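Automation on the packing floor: a view after the first months

It has been a while since I last wrote here, and several readers have asked how matters stand at Grostov. I have worked in the packing hall at our Grostov site for longer than I care to state, the last part of it as shift lead, and I write in a personal capacity. Nothing below should be taken as a statement by Rostard, although I did inform my line manager that I intended to publish it.

For those who have not followed earlier posts: the mixed grocery line makes up small orders of packaged foods, and until last year every item was picked and placed by hand. The target was 340 trays per shift. In February the company confirmed that part of this work would pass to robot arms under the project known internally as Wiriya. Palletising went over to machines long ago and caused little discussion. Picking is a different matter. A pouch of soup base does not behave like a carton. It bends, it reflects the light, and it seldom lies the same way twice.

The approach taken under Wiriya is to record people doing the task with hand-held grippers, and to train the arms on those recordings. Colleagues from the line were invited to apply for the recording posts, and 20 were accepted. Each receives the ordinary hourly rate with a skills supplement, and sessions are limited to half a shift. The wrists tire sooner than one would expect. 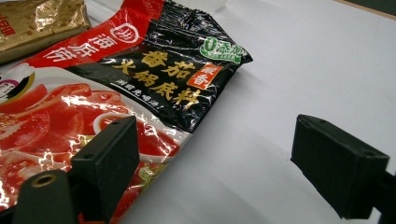
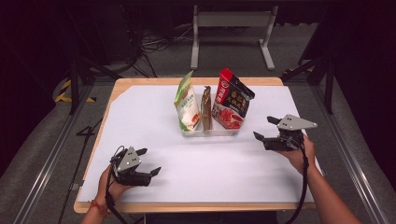
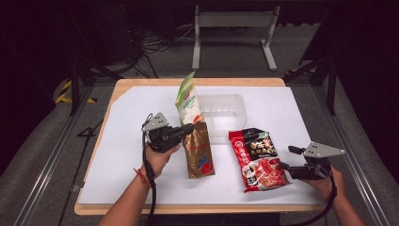
Recording with hand-held grippers at the white board: a tomato hot pot soup base in the first picture, three snack packs in a clear tray in the second, the clear container and packs on the board in the third.

The change in the nature of the work deserves a fair account. On the line, speed was what counted, and an experienced packer took some pride in it. In the recording room the instruction is to be steady and consistent, and a session with 281 usable recordings is regarded as a good one. Several colleagues found this frustrating at first. Others, particularly those with shoulder complaints, have asked to remain.

There are concerns, and I share some of them. The recording posts are temporary – the agreement runs until the set of 1000 sessions is complete – and the written undertaking on redeployment covers permanent staff only. Agency workers have been told that their position will be reviewed. I do not consider that sufficient, and I have said so in the staff forum. The question of who owns the recordings of a person's hands at work was also raised there, and the reply is still awaited.

The Berkance site is expected to begin its own recordings after us. Colleagues there who wish to ask about rotas, the supplement or the training day may use the contact form on this blog. I would advise them to obtain the redeployment terms in writing before applying, and to ask for a chair of the correct height.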